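Week 7 notes: what memory is doing while you work

Welcome back, everyone! Last time we left off with the processor waiting around for its data, and a few of you stayed after to ask why on earth it should have to wait at all. So let's start there, and I promise we'll get to the Sakolstead reading before the break.

Think of a cook in a small kitchen. The cutting board holds what's being chopped right now (that's the cache), the counter holds whatever is needed for tonight's dinner (that's main memory), and the pantry down the hall is the disk. Every trip down the hall costs time, and a cook with a tiny counter makes an awful lot of trips.

**Worked problem.** A machine has 32 GB of memory. The operating system keeps 12 GB for itself and its helpers. How much is left for your programs, and what happens when they ask for more? Write out the second part in full sentences, please; I do read them!

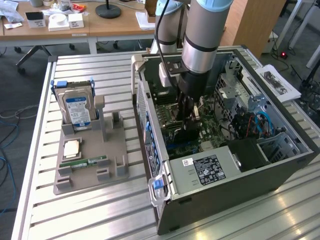

*Fig. 3. Desktop tower on its side, panel off. The memory slots are on the green motherboard.*

For next time, read the Storico chapter on paging, skipping the long table unless you enjoy that sort of thing (I do, I'm afraid), and bring your answers to problems 4 and 5.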